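Pallero: short-let host safety reports, cleaned and labelled

Hello and welcome! Pallero is a collection of 759 written reports about things going wrong (and now and then going very right) in short-term holiday lets. Each one has been tidied up, stripped of personal details and tagged by hand. If you care about how home-sharing platforms deal with emergencies, we think you'll have a lovely time digging in.

What's in it

Reports come from guests, hosts and neighbours who filled in the Stadel web form. They cover lockouts, gas smells, broken smoke alarms, strangers with keys, hidden charges, threatening hosts, threatening guests and a surprisingly large number of faulty boilers. The shortest is a single line. The longest runs to 2,000 words and is worth every minute.

Files

reports.csv: one row per report
tags.csv: the tag list with a plain definition of each
replies.csv: what the platform wrote back, where the person gave us a copy
CHANGES.txt: what moved between versions

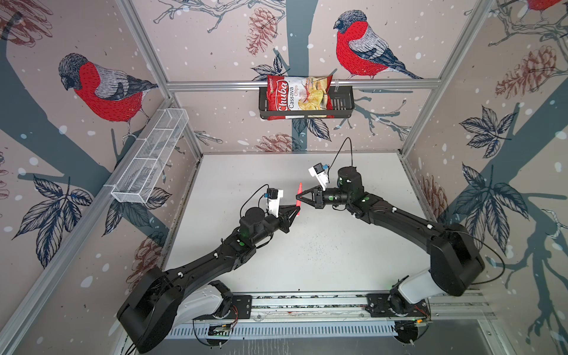 Two arms at the table, a red-orange object, likely a marker or pen, in the left gripper.

Columns in reports.csv

id: a number, never reused
role: guest, host or neighbour
stay_stage: before, during or after the stay
text: the report itself
urgency: 1 to 6, see below
first_contact: who the person tried first (platform, police, host, friend, other)
hours_to_reply: blank if they never heard back, 0 if the reply came within the hour
country: blank where naming it could give somebody away

Urgency

This is the column we're proudest of! Two readers score every report on their own and then compare. A 1 is an annoyance, such as a missing hairdryer. A 6 means someone was in danger at the time of writing. When the readers differ by one point we keep the higher score, and when they differ by more a third reader joins in. There are 55 reports that went to a third reader, and you can find them with the flag third_read.

Please don't treat the score as a measure of how upset the person was. Plenty of people describe awful nights very calmly.

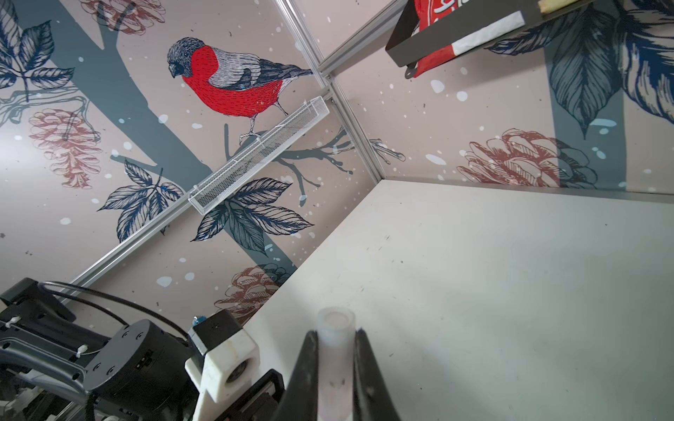
Cleaning works in two passes. The first is a script that swaps out phone numbers, email addresses, booking codes and door codes. The second is a slow human read, where we look for the things a script misses: the name of a pub on the corner, a dog everyone in the village would know, a nickname. Anything removed is replaced with a word in square brackets, so [street] or [pet], and the sentence still reads properly.

Known gaps

Nearly all the reports are in English. Hosts are thin on the ground, and hosts with just one spare room thinner still. People who got a quick, kind answer probably didn't feel like filling in a form afterwards, so please don't use Pallero to work out how often things go wrong. The hours_to_reply column relies on memory and is about as good as memory usually is.

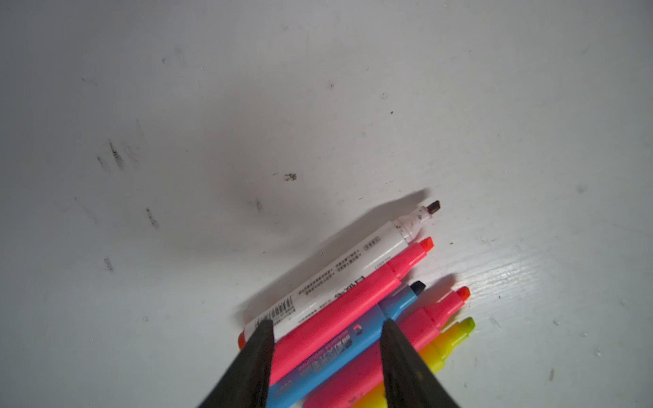
Five markers side by side, with the white one uppermost.

Getting started

Open reports.csv in any spreadsheet, filter urgency to 5 and above, and sort by hours_to_reply. Do that before anything cleverer! The Plokau notebook in the extras folder draws the basic charts and runs happily on an old laptop.

Using and sharing

Free for research, teaching and journalism. Please quote reports by id, and never try to trace a person or an address. If you spot something we should have removed, send us the id and we'll take the row down the same day, then put it back once it's fixed.

New rows go in every March. Form queries are answered on Thursday afternoons, and tag suggestions are welcome at any time.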